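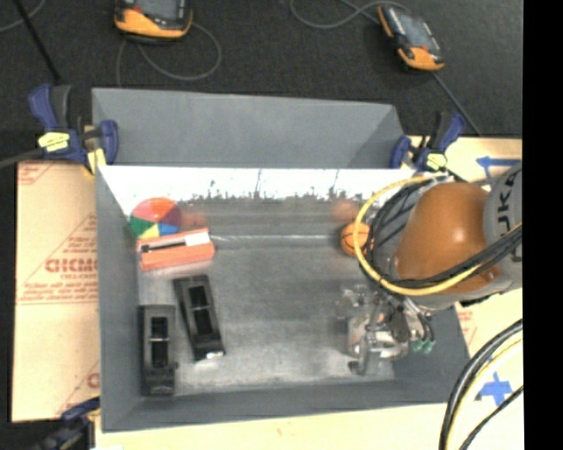
Figure 4. Multicoloured panelled ball in the back left corner of a grey rectangular bin.

4.2 Storage and return of loose play equipment

The first part of this section dealt with fixed equipment such as goals, hoops and painted courts. We turn now to loose equipment, by which we mean anything a child can carry: balls, ropes, bats, beanbags, hoops and small cones. Loose equipment costs less than fixed equipment, but it made up most of what schools told us they had to replace. In the first-round survey, staff at 15 of the 19 schools named balls as the item they ran short of most often.

Schools stored their loose equipment in different ways. The most common arrangement was a locked shed opened by a staff member at the start of lunch. A smaller group used open bins placed near a door to the playground, so that children could take an item on the way out and drop it in again on the way back (a ball in a bin is shown in Figure 4). Four schools used both, with the shed kept for bats and nets and the bins for everything else. At Cusa the bins stood in a covered walkway between the junior classrooms and the oval. At Skonder they were kept inside the hall because of the wind, and children had to pass through the hall to reach them.

We expected that open storage would lead to greater losses. This was also the view of most principals before the study began. The returns recorded over the two terms did not support it. Schools with open bins lost balls over fences and onto roofs at much the same rate as schools with sheds, and losses by other means were low in both groups. Where the groups differed was in how much of the equipment came out at all. In the shed schools, the first few minutes of lunch were often gone before the door was unlocked, and on days when the duty teacher was called elsewhere it stayed shut. Staff at one such school put the number of missed days at one a week, usually Tuesday, when the roster changed over.

Colour was raised in several of the staff interviews. Plain balls were often claimed by a particular game, so that an orange ball became a basketball whether or not it was one, and younger children were told to leave it alone. Balls with panels of several colours did not seem to belong to any one sport. Children in the junior years used them for rolling, catching, kicking and a number of chasing games with rules we were not always able to follow. We did not set out to test this and the observation rests on staff reports and our own field notes. It would be worth a proper trial.

The size of the container also mattered more than we had allowed for. Deep bins were popular with schools because they held more, but small children could not reach the bottom and tended to tip them over or give up. At Bae the deep bins were replaced part way through first term with low ones, and junior use of the equipment rose in the following weeks. The senior years showed no change. A wide, low bin also makes it plain at a glance what is left, which staff said helped at pack-up time.

Pack-up itself was handled in three ways. Some schools rang a warning bell, some gave the job to monitors from the senior years, and some left it to whoever had the item last. The monitor system brought back the most equipment but was disliked by many of the monitors, who lost part of their own lunch to it. At Pevovlow the monitors were given an early lunch on duty days, and complaints stopped. The warning bell worked well on small grounds and poorly on large ones, where it could not be heard past the far side of the oval.

Cost needs to be considered alongside these findings. The yearly allowance for loose equipment in the schools we studied was most often set at $500, regardless of enrolment. In a small school this covered replacement with money to spare. In the larger schools it was usually spent by the end of second term, and later purchases came out of the sports budget or from parent fundraising. Several principals said they would sooner see the allowance tied to the number of children than raised across the board.

Two limits should be noted. Return records were kept by school staff, and the care taken with them varied from one site to the next. The study also ran through the drier part of the year, so we have little to say about wet-day use, when most schools keep children indoors and equipment stays where it is. The next section looks at how children shared the equipment once it was on the playground.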